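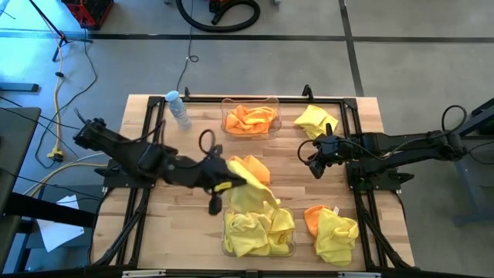

Couple find 33 years of holiday money in an old biscuit tin – and every note is the wrong kind

3/8/18

A retired couple from Resden got rather more than they bargained for when they finally took up the carpet in their spare bedroom this summer, and found a loose floorboard with a biscuit tin tucked underneath it.

The tin, which they had hidden themselves before a trip to the coast and then completely forgotten, held the leftover foreign cash from 33 years of family holidays. There were francs, pesetas, lire, drachmas and a good fat roll of Deutschmarks held together with a perished elastic band, along with a shopping list and a key that fits nothing in the house.

‘We used to say we'd keep it for next time,’ the wife told the Larnent Weekly. ‘And then next time we'd go somewhere else, and bring back a bit more. My husband always said we'd be rich one day, bless him.’

The couple, who have asked not to be named in case the grandchildren get ideas, spread the whole lot out on the bed and spent a very happy evening sorting it into piles. The husband reckoned it must once have been worth over £2000, and went off to the Hillo Building Society on Larnent high street the next morning with the tin in a carrier bag.

Sadly, staff there had to tell him that they couldn't change most of it. Many of the old European currencies stopped being exchangeable years ago, the francs and lire among them, although the German marks can still be swapped for euros, and the branch was kind enough to print him out the form and find him a chair while he read it — it was, he says, a long form.

When all the sums were done, the marks came to a little more than £100, and the couple have already decided how to spend it. They are having a slap-up dinner at the Annamalai, the curry house by Resden station, where they went on the evening they got engaged and where the menu has hardly changed (the prices have, a little).

As for the rest, the lire are going to the primary school for the playtime shop, and the pesetas have been promised to a neighbour who collects coins and has been very patient about it. The drachmas are staying put, as the wife is fond of the pictures on them, and she is thinking of having a few framed for the hall.

The couple have five grandchildren, all of whom have now been to look under the floorboards for themselves. So far they have turned up a marble, half a pencil and a bus ticket to Larnent.

The new carpet goes down next week. It is a soft green, and the tin is going on top of the wardrobe, where the husband says he will be able to see it.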